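Sernallow Notices: Guide for Families
Section 4. Writing your notice and setting up the memorial page

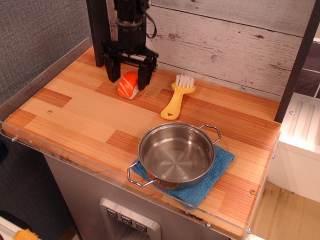

By now you should have your family code and be able to sign in, and the next job is the notice itself. We know it is a strange thing to be asked to sit at a screen and write about someone you love in a week when you have hardly slept, so please take this section at whatever pace suits you. Nothing you type can be seen by anyone else until you reach step 16, and you can stop and come back as often as you like. Before you start, it helps to make a few notes on paper, and small household things are often better than dates for getting the memories going. A piece of toy sushi on the kitchen worktop, orange on top with white stripes, might bring back a whole afternoon of pretend restaurants with the grandchildren, and that could well be the line people remember when they read it. Jot it all down and sort it out later.

What you will need

Your family code (on the card from your funeral director, or in the email we sent you)
The full name as it should appear, with any maiden name or nickname
Dates and places of birth and death
Details of the service, if they are settled
One photograph for the top of the page, if you would like one

Note: You can begin without any of these except the family code. Empty boxes are simply left off the finished page, so readers won't see a row of blanks.

4.1 Starting a notice

1. Sign in and choose My Notices, then New Notice.

2. Type in your family code. It has nine characters, a mixture of letters and numbers, and there are no gaps. If the code is refused, check whether you have typed a letter O where there should be a zero. That one catches nearly everybody at some point, us included.

3. Choose the kind of notice. Death Notice is the short, plain one that gives the name, the date and the service. Life Story is the longer one, with room for family, work, faith, hobbies and anything else you care to say. If you can't decide, choose Life Story, and we will make a short version from it at step 12.

4. Enter the name. The box marked Known As is for whatever people really called them. If half the village knew your uncle as Tinker, put Tinker, or half the village may not realise it is him.

5. Enter the dates. If you are unsure of a date of birth (it does happen, particularly with older relatives born abroad), tick Year Only.

Caution: The age is worked out from the dates you enter, and it is printed automatically. Please look at it before you move on. A slip of one digit in the year can make a person ten years older at a stroke, and relatives do notice.

4.2 Writing the story

6. Choose Write. You will see a large empty box with a row of prompts down the side: Early Life, Work, Home and Family, Interests, Thanks. They are only there to nudge you. Tap one and a few opening words will appear in the box, which you are free to change or rub out altogether.

7. Write as you would speak. Long or short sentences are equally welcome, and so is a bit of humour if the person had some. Plenty of families like to begin with where someone was born and who their parents were, but you might just as happily start with the allotment or the choir or the terrible driving.

8. Add the family list. Press Add Relative for each person, choose how they were related, and type the name. The list can be dragged up and down into any order you please.

9. Choose Survived By or Died Before for each person. The list won't let you continue until this is done for everyone on it.

Note: Step-children, half-brothers, former husbands and wives, close friends and neighbours can all be added. If the relationship you want isn't on the menu, choose Other and type your own wording. We have seen "honorary auntie" and "bowls partner", and both looked very well on the page.

Caution: Please think twice before including home addresses, full birth dates of living relatives, or the exact hours when the house will be empty for the funeral. The page can be read by anyone once it is public.

10. Press Save Draft. The page also saves by itself while you are writing, but the button gives you a little tick, and we find people sleep better for having seen the tick.

4.3 If you would like it in print as well

You are under no obligation to print anything, and the online page is complete on its own. Many families do still want something to cut out and keep, though, and older friends may not go online at all. Printed notices are handled for us by Cendier, who look after the layout and send it on to the newspaper you choose.

11. Open the Print tab and pick a newspaper from the list. Papers are shown by county.

12. Press Make Short Version. Your story will be trimmed to fit the standard space, which is 650 characters including spaces and full stops. Read it slowly. The trimming keeps names, dates and service details first, and it has no way of knowing which of your other sentences mattered most to you.

13. Put back anything you miss. If you go over the limit, the counter turns red and the larger size is offered, which holds 1223 characters. The difference in price is shown beside it before you agree to anything.

14. Check the closing time for the paper. It is given in bold under the paper's name, and for most daily papers it falls in the early afternoon of the day before printing. Weekly papers close a good deal sooner, and bank holidays in May can bring the time forward again.

Caution: Once Cendier has sent a notice to the paper it can't be altered or called back, and that includes spelling mistakes. We do urge you to ask somebody else to read it through first. Someone from outside the immediate family is ideal, as tired eyes skip over names they know well.

4.4 Photographs, candles and messages

15. Open the Page tab and set up the extras you would like. There are quite a few, so here they are in the order you will meet them.

Photograph. Press Add Portrait. An old paper photograph can be laid flat near a window and taken with a phone; turn the flash off to avoid a white glare in the middle. The page will crop to an oval unless you choose Square.

Album. Up to 40 further pictures can be added, with a caption under each. You may allow visitors to add their own, in which case they wait in your Approvals list until you have looked at them.

Background. The plain cream background is used unless you change it. The one called Kanaujia has a soft leaf border and tends to suit longer stories, while Skorkuritz is darker and has larger lettering that some readers find easier on the eyes.

Candles. Visitors can light a candle on the page and leave a first name. It costs them nothing. You can switch candles off if they don't sit comfortably with your family's beliefs.

Messages. Choose Straight Away or After I Have Read Them. We suggest the second for the first few weeks. A kind cousin or friend can do the reading for you if you add their email address under Helpers.

Donations. Paste in the link to the charity's own giving page. Money goes directly to them and does not pass through Sernallow at any stage.

16. Press Preview, read everything from top to bottom, and when you are ready press Publish. The page will be live within a few minutes and you will receive an email with the link, which you can forward to anyone you wish.

4.5 Putting things right afterwards

Online pages can be changed at any time. Go to My Notices, choose the page, press Edit and then Publish Again. Visitors aren't told that anything has changed, and their messages and candles stay where they are.

If the service time or place changes, use the Update Service button in place of ordinary editing. It puts a clear banner at the top of the page and sends an email to everyone who asked to be kept informed.

If a relative is unhappy with something on the page, you can press Hide Page while you talk it over. It takes the page out of sight and keeps every word. When you are all agreed, press Show Page and it will come back exactly as you left it.

Note: Only the person who entered the family code can hide or remove a page. If that needs to pass to someone else, see Section 6, Changing the Page Keeper. You will need the original code to hand, so do keep the card somewhere safe.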